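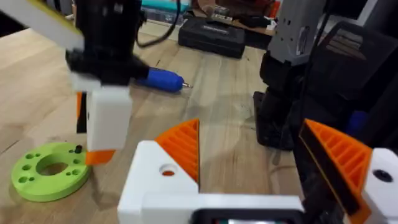

Getting swirl marks and pencil lines off a light wood work table without making it worse

Posted in Workshop & Craft Room > Surfaces
Asked by Cherry Mae Catacutan

I have a light wood table that I use for small projects. I bought it secondhand, the seller called it "basically new," and for one happy month it was. The grain shows nicely and I was vain about it.

Then I took up engraving. I have one of those handheld rotary pens, and I use it to put names and numbers on little plastic parts and the odd key tag. The tool is fine. The person holding it has skated off the edge of a part 4 times now, and each time the tip went for the table like it had been waiting for the chance. So there are four short squiggles, shallow enough that I can barely catch a fingernail in three of them. The fourth one I can feel with my whole hand and also my conscience.

On top of that there are pencil lines, a haze of plastic dust that seems to have moved into the grain permanently, and a faint ring from a mug that I will be blaming on my brother.

What I have tried: a damp cloth (moved the dust around), a dry cloth (moved it back), and a walnut rubbed on the scratches, which a relative swore by. The table now has scratches and smells like a walnut.

I don't know what the finish is. It isn't shiny. Water sits on it for a bit and then sort of gives up. I don't want to refinish the whole thing if I can help it, and I would like to keep engraving on it afterward, so advice along the lines of "get a different hobby" has already been offered at home and declined.

Also, if anyone has a good way to keep small round parts from wandering while you engrave them, I'd take that too. Flat rings and washers are the worst. They spin.

Fitzgerald Ruiz-Ortega
(marked as helpful by the poster)

Water that sits and then gives up usually means oil or wax that has worn thin. Good news for you, as that's the easiest kind to patch. Try this somewhere that doesn't matter first, like the underside.

Dust: vacuum with the brush attachment, going with the grain. Then an old toothbrush, also with the grain, then vacuum again. Wiping plastic dust with a wet cloth packs it in. You've found this out.

Pencil: a white eraser. Go gently and vacuum up the crumbs before they join the dust.

The three shallow squiggles: sand by hand with 220 grit wrapped around a flat scrap of wood. Long strokes, with the grain, and go well past the scratch on both ends so you don't dig a dish. Finish with 320. Don't use your fingertips behind the paper and don't use anything with a motor. I know you own something with a motor. Leave it in the drawer.

The deep one: you have a choice. If the wood fibers are crushed and not cut, put a few drops of water on it, lay a damp cotton cloth over it, and touch it with a warm iron for a few seconds at a time. Crushed wood swells back up. Cut wood doesn't, and an engraving tip mostly cuts, so I wouldn't get my hopes up. In that case fill it with a wax stick a shade darker than you think you need. Too light always looks like toothpaste.

Mug ring: may well come off in the sanding. If it's gray or black it has gone deeper and you can put a plant on it.

Then wipe on a thin coat of whatever clear oil you like, wait 30 minutes, and wipe off all of it. People skip the wiping off and end up with a sticky table and a grudge. Spread the oily rags flat outside to dry before you throw them away. They can catch fire by themselves in a pile, and I'm not being funny about that one.

Jericho Tiongson

I would just leave the scratches. My bench has hundreds and it works exactly as well as it did before. Someone came over once and called it "full of character," which cost me nothing.

Get a cutting mat if it bugs you. I have a Pudard one, it's green, it's fine.

Alfredo Saludo

Agree with Fitzgerald on everything except the wax stick, which I have never once matched to anything. I own 5 and they are all the color of somebody else's table.

For the wandering rings: double-sided tape works but leaves gunk. What I do now is take a scrap board and drill a hole that fits a short piece of dowel, then drop the ring over the dowel. That stops it sliding. To stop it spinning, if your ring has smaller holes around it, put a pin or a thin nail through one of those and into the board. Two points and it can't turn. For plain washers I put a square of rubber shelf liner underneath and press down with my other hand, well behind the tip.

The scrap board also takes the hit when you slip. It's a terrible looking thing by now and I'm fond of it.

Slow the tool down too. Most slips I see from beginners are from running it at full speed and pressing hard, so it climbs out of the groove and leaves town. Light passes, more of them.

Comments

Cherry Mae Catacutan: Update. Toothbrush got out an amount of dust I'm not going to describe. The three shallow ones are gone, I had to hunt for where they had been. Deep one did not care about the iron at all. Filled it, wrong color, can confirm toothpaste.

Fitzgerald Ruiz-Ortega: Did you go darker?

Cherry Mae Catacutan: I went what I thought was darker.

Alfredo Saludo: I can mail you one of my five.

Cherry Mae Catacutan: The pin trick works, by the way. Did a whole batch of rings last night on a scrap board and didn't touch the table once. Walnut smell is fading.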